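Forum > Laundry and Utility > Drying and airing

Dark fabrics on coated airers: grey marks and slow drying

Posts in this thread: 13

hollinfold
Joined November, posts: 3

I have a problem with charcoal cotton jersey and would like opinions before I buy anything. Two items, a heavy sweatshirt and a throw of similar weight, come off the airer with pale lines across them where they have rested on the rails. The lines brush out of the throw. They do not brush out of the sweatshirt.

Airer is a Hutura folding type, white coated steel, bought second-hand. Wash is 40 degrees, liquid detergent, full spin. The room is a north-facing box room with the door kept open. Drying time for the sweatshirt is a day and a half, which seems long.

Is this the coating coming off, or detergent?

brackenside
Posts: 783

Detergent, most likely. Liquid leaves less than powder but a full drum of heavy jersey doesn't rinse well at 40 on a short cycle. Water moves to the lowest point and to the contact line with the rail, evaporates there last, and leaves whatever it was carrying. Run an extra rinse and see if the lines get fainter. If they do, you have your answer.

Wipe the rails with a damp white cloth as well. Coating breakdown shows as a chalky smear.

tapwasher

Disagree on the detergent. Old white coatings go chalky, particularly if the airer has lived near a window. The marks are pale, the rails are white, the fabric is dark. I would start with the rails.

I had an Eria wall rack that did this to every black T-shirt in the house. Two coats of clear lacquer did nothing. Replaced it.

brackenside
Posts: 783

A chalky coating would brush out of both items. He says it stays in the sweatshirt.

hollinfold
Joined November, posts: 3

She, but yes, it stays. Damp cloth test done this morning. Cloth came away clean on all rails bar the lowest one, which left a slight grey film. Looked like dust to me.

millrace_two

Different cause to consider: abrasion. If the sweatshirt goes on wet and gets dragged across a rail or past a joint, the surface fibres lift and the line reads paler than the rest. It is not a deposit at all, so neither rinsing nor brushing will shift it. Hold it to a lamp at a low angle. Raised fibres will be obvious.

The throw is probably a tighter knit and doesn't lift so easily.

tapwasher

Abrasion from a smooth tube? I doubt it. A burr on a joint, maybe.

millrace_two

It doesn't need a burr. Wet cotton jersey is heavy and the drag is considerable if you pull it over from one side. Lift and lower it on. And do not bunch. My own charcoal stuff gets heaped at the bend of a white tube like everyone else's when I am in a hurry, and anything left in folds takes far longer to dry than the same thing opened out.
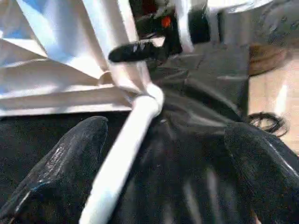
The inside of a fold gets almost no air movement, so it stays damp long after the outer surface feels finished. That would account for your day and a half without any help from the box room. Open the item across two rails with a gap beneath, turn it once at the halfway point, and keep sleeves clear of the body.

pegbag

Agree on folds. I would add that light streaks on dark grey jersey are sometimes just creases catching the light. Check under even daylight before treating anything as a stain.

Petrenko make slip-on foam sleeves for rails, if you want a wider contact area. They come in 3 packs and trim with scissors. Mine have held up, although they take a while to dry out themselves.

brackenside
Posts: 783

Foam sleeves hold water against the fabric. I wouldn't use them with heavy jersey. Two rails per garment costs nothing.

pegbag

Depends on the foam. Closed-cell doesn't absorb.

brackenside
Posts: 783

Then it isn't the sleeves that take a while to dry, it's the water trapped under them. Same result for the sweatshirt.

hollinfold
Joined November, posts: 3

Update. Lamp test: fibres are raised along the lines on the sweatshirt, so millrace_two has it for that one. The throw had ordinary residue and came up clear after an extra rinse. Sweatshirt opened over two rails went on at eight in the evening and was dry by four the next afternoon, same room, door open as before. I have gone over the raised fibres lightly with a Rarnstead fabric shaver on the lowest setting and the lines are less visible, though not gone. Not buying sleeves for now. Will wipe the bottom rail weekly and leave it at that.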